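Slide 4 -- Shared spaces and the lease renewal
Speaker: Mackenzie Marchand

Good morning. Sheldon Bouchard has covered the rent schedule, and I will turn to the terms for common areas at the Turcotte building. The present lease covers 118 desks and 35 shared tables. Under the renewal, Rondurance will hold the second floor for a further term beginning in July.
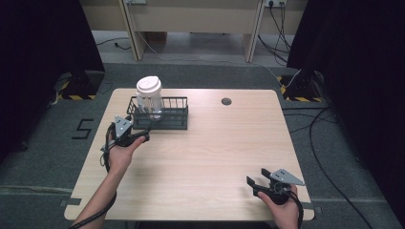 Shared table with wire basket and covered cup.

Please note two changes. Cleaning of common areas moves from the tenant to the landlord, and the monthly service charge is fixed at $800. Repairs to floors and lighting remain with the landlord -- see clause 2 of the handout.

Pause for questions on the service charge. Questions on parking should be held for the Nider portion of the program.

Next slide: insurance.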